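Socket cell at Ovside: setting up and looking after the gripper

Jolene Doolan and Jarrah Mahuika look after the CPU socket cell in the Ovside workshop. One arm, one gripper, one desktop machine at a time, opened up and laid in the Flasex fixture.

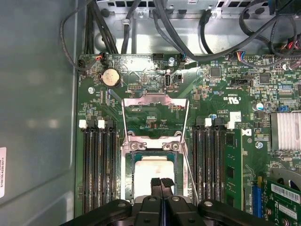
The notes on this page cover the jobs that come round most often, from setting a case in place to changing finger tips. They were put together on Thursday, April 10, 2025, after the spring service, and will be gone over again in June.

Working at the socket. The loading frame stands upright and the two black fingers are close together, just below the pale square in the middle. Jarrah sets the approach from the bottom of the board, which keeps the arm clear of the memory banks on both sides. The lever runs down the right of the socket, so any change to the finger width has to be checked against it before the program goes back to normal speed.

Left of the socket. Three black memory slots, all empty. The bank on the right has one green module in the outermost position. We leave the memory as it comes unless the job sheet says otherwise – the path was taught with room for full banks.

Cables. They hang over the drive bracket at the top of the case and are the usual cause of a stopped run. Tie back anything loose before the case goes into the fixture, and look again after it has been clamped.

Finger tips. The tips are blunt and rectangular. Wipe them with a dry lint-free cloth at the start of each shift. Change them as a pair every 2130 cycles, or sooner if an edge has rounded. The old pair goes in the Grimshaw tray with the date on the bag.

Fasteners. Each curved arm of the gripper has a round silver bolt head near its top, and there is a smaller fastener in the middle of the housing. Jolene puts a paint mark across the heads after tightening. If a mark has moved, stop the cell and tell her. Do not nip it up and carry on.

Zero position. Check every 400 cycles with the Dullow gauge block. Close on the block, read the offset, write it in the book. Up to 8 counts either way is left alone. Past that, run the homing routine twice and read it again.

After a knock. Jog the arm straight back out at low speed with the fingers held as they are – opening them near the socket can catch the lever. Then check zero, check the paint marks, and run program 32 on the scrap board before the next case goes in.

Spare tips and gauge blocks are in the second drawer under the controller. Sign for what you take.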